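Braided rolls lose their shape in the oven, what am I doing wrong?

Posted in Baking and Bread, April

Hello everybody. I live in Clonberg since two years and I bake small braided rolls for the weekend breakfast. Before baking the braid is beautiful. After baking it is one smooth lump and I can hardly see the strands, and often one side is torn open near the bottom.

My dough is 500 g of bread flour, 260 g of milk, one egg, 60 g of butter, 50 g of sugar, 9 g of salt and 7 g of dry yeast. I knead by machine, let it rise until double, divide it into pieces, roll the strands, braid, and let it rise again for one hour and a half near the radiator. Then I brush with egg and bake at 375 °F for 17 minutes. The taste is good and my children do not complain, but I would like to bring them to a school breakfast and I want them to look like braids.

Is it the flour? I changed to the Grikwood bread flour in the winter and I think it became worse, but I am not sure. Also my kitchen is quite warm.

Thank you for any help.
marta_k

Hideaki Sakai
Member, 141 posts

I had this same trouble for a long time, so I will write what helped me. Please excuse my English.

I do not think it is the flour. One hour and a half near a radiator is very long for a small roll. When the dough rises too much after braiding, the strands push into each other and the lines between them disappear. For small rolls I wait 40 or 45 minutes at normal room temperature. I press the side softly with one finger. If the mark comes back slowly but a little of it stays, I bake. If the mark does not come back at all, it is already too late, and you can only eat them and try again.

The torn side is a different matter. It comes usually from the strands being braided too tight. When you roll a strand and it pulls back like rubber, stop and cover it, and wait ten minutes. Then roll it again. I roll all the strands halfway first, and when I finish the last one the first one is ready for the second rolling. The strand should be a little thicker in the middle and thin at the ends. Braid loosely, so that you can almost see between the strands, and pinch the ends and fold them under.
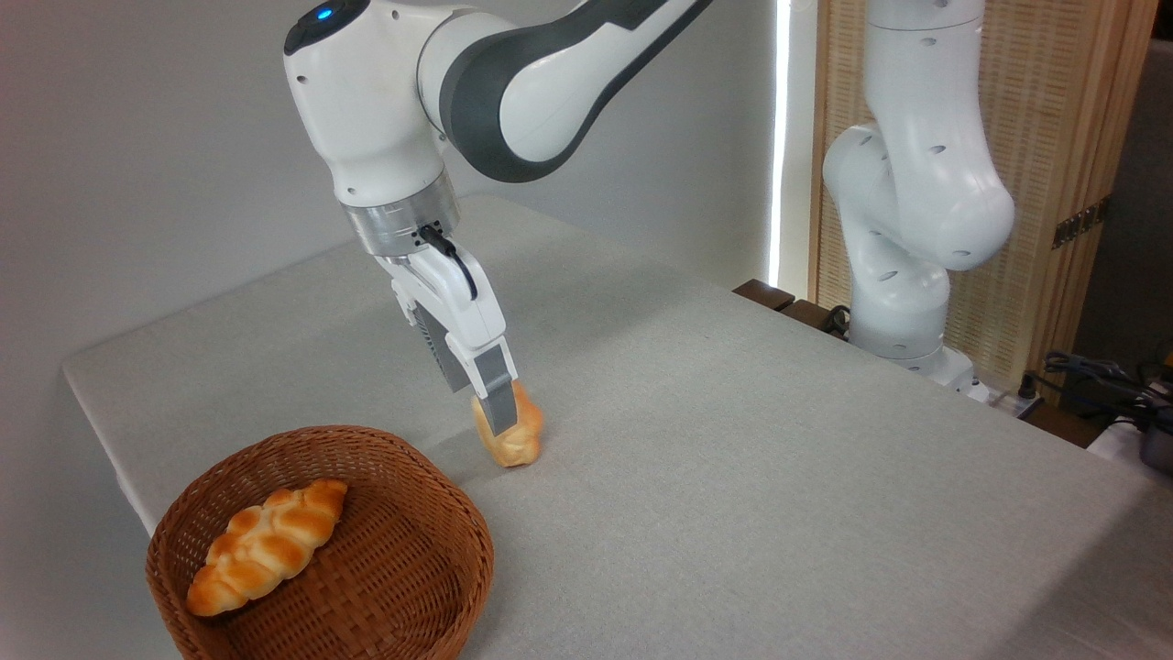 A small braided roll, baked to golden brown.

Some more small things about your recipe. 260 g of milk with an egg and 60 g of butter is rather soft for braiding. I would take 230 g and add a spoon more only if the dough is dry. Please put the butter after the dough is already smooth, not at the beginning. And use very little flour on the table when you roll. With too much flour the strand slides and does not become longer, but a light dusting on the finished strands before braiding helps them to stay separate.

For the egg, I brush one time very thin just after braiding and one time more before the oven. Do not let the egg make a pool between the strands, it glues them and the dough cannot open there.

If the kitchen is warm you can also put the braided rolls in the refrigerator for 15 minutes before baking. The outside becomes firm and the lines are clearer. I hope the school breakfast will go well.

breadbox_lou

Oven's too cold, most likely. My old Reneck ran way under whatever the dial said. Get a cheap oven thermometer. Mine go in at 400 and they hold their shape fine.

Old Mill Lane
Member, 136 posts

I agree with Hideaki about the rising time. I would try only that first and leave the recipe alone, otherwise you will not know which change was the good one. About the oven I am less sure. With sugar and egg in the dough, 400 °F makes my rolls dark on top before the middle is ready, but they are larger than yours perhaps.

Do you weigh the pieces? When one strand is heavier the braid leans to this side and tears there. I use 25 g for each strand, three strands for a roll.

marta_k

Thank you all! I made half of the recipe yesterday with 230 g of milk for the full amount, so 115 g, and waited 45 minutes away from the radiator. Now I can see the strands. One roll still opened at the side, but I think I braided this one tight because I was in a hurry. I will weigh the strands next time and buy the thermometer also.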